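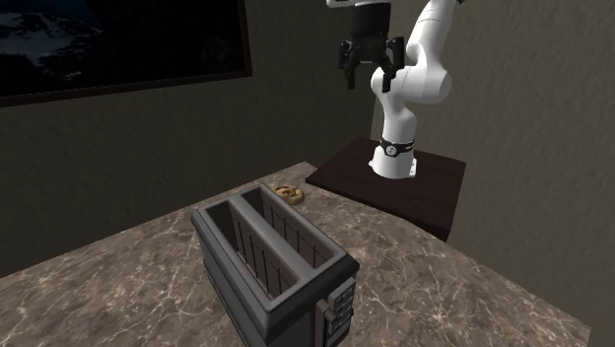
A white arm and its dark wooden pedestal.

The chimney at Findstead has a lean. I knew this when I bought the place, in the way you know about a friend's bad singing, and for 2 winters I parked the car on the other side and thought no more of it.

Then in April a brick came down into the rhubarb.

The house is old, the chimney is older in spirit, and the mortar between the bricks has gone back to being sand. You can rake it out with a teaspoon. I did, for most of an afternoon, before it occurred to me that I was making things worse. Somebody in the seventies had patched the top courses with hard grey cement, which doesn't move when the old soft bricks do, so the faces had popped off them in neat little slices. I've kept a few. They make decent coasters.

I rang round for quotes. Nosetti wouldn't come out this far. The second mob wanted to take the whole stack down and put a metal cap over the hole, and they seemed a bit hurt when I asked where the smoke would go. Third was Jihad Bitar from Ghanem, who stood in the driveway for a long while with his hands in his pockets and then said, "Well, it's not going to fall today."

His plan was to take it down to the roofline, clean up whatever bricks were worth saving and rebuild in lime. He reckoned on 175 replacement bricks, matched for colour as near as the salvage yard could manage. Near, in this case, means pinker. From the road it looks as if the chimney is wearing a collar. 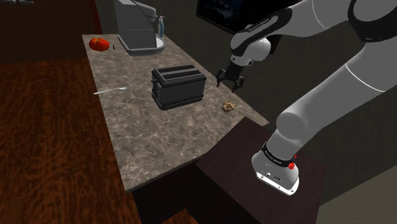 Can you light the fire straight after the chimney's been rebuilt?
Leave it alone until your mason gives the all clear, then start with a few small fires before you try a big one.

Mine was out of action for 17 days, which of course were the coldest of the year. I wore a beanie to breakfast. The dog moved into the laundry with the hot water tank and had to be coaxed out for meals.

The lean is gone, mostly. Jihad put a level on it for me and we both looked at the bubble and agreed to call it straight. The flashing still has to be done on the uphill side - it's been raining, so there's a bucket in the attic - and I owe the rhubarb some compost.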